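Workshop tips: picking finger pads for a hand-held gripper

Posted 01/03/2019

These notes come out of three weeks of swapping pads and fingers at the Omcombe bench. They apply to most two-finger grippers you squeeze by hand, and most of them carry over to a motorized one.

Start with the pad, then the finger. People tend to blame the finger when something slips, and a new pad is the cheaper fix. We tried smooth foam, flat silicone and ribbed pads. Smooth foam is kind to painted surfaces but packs down. The set from Gollham lost its spring after 535 squeezes. The ribbed set from Mikkelsen was still good at 748, when we stopped.

Wipe pads with a damp cloth before every session. Dish soap is fine. Rubbing alcohol dried out our flat silicone ones and left them shiny. 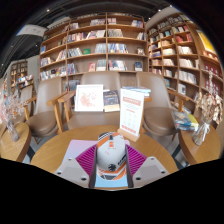

Rounded plastic is the hardest thing to hold well, and most household items have some of it. Bring the fingers in low, close to the widest part, and close slowly. If you start too high, the object squirts down and away. A computer mouse is a good test piece, with its curved shell and a wheel you want to keep clear of. Ribbed pads on both sides, like the magenta ones, give you more than one line of contact along a curve. A mouse pad underneath also saves the tabletop from scratches if a fingertip drags.

Check the screws. Plastic fingers work loose at the mounting holes first. Snug them by hand, then give a small extra turn. Do not use a power driver. We cracked a finger that way in January.

Use the same objects for every comparison. Ours live in a shoe box: a mug, a sponge, a bar of soap still in its wrapper, a tape measure. Do 20 lifts with each pad and write down the drops. Fewer than that and one bad grab throws off the score.

For controllers, keep it simple. The Paser box has a dial for closing speed, and we leave it near the slow end for anything hard. Turn it up for cloth and sponges. Mark your setting with a bit of tape, as the dial is easy to bump.

Camera position matters more than camera price. Mount it so both fingertips stay in view when the gripper is fully open. Check again with it closed.

Replacement pads should be cut a little long and trimmed after the glue sets. We let ours sit for 26 hours. Press them under a heavy book with wax paper in between.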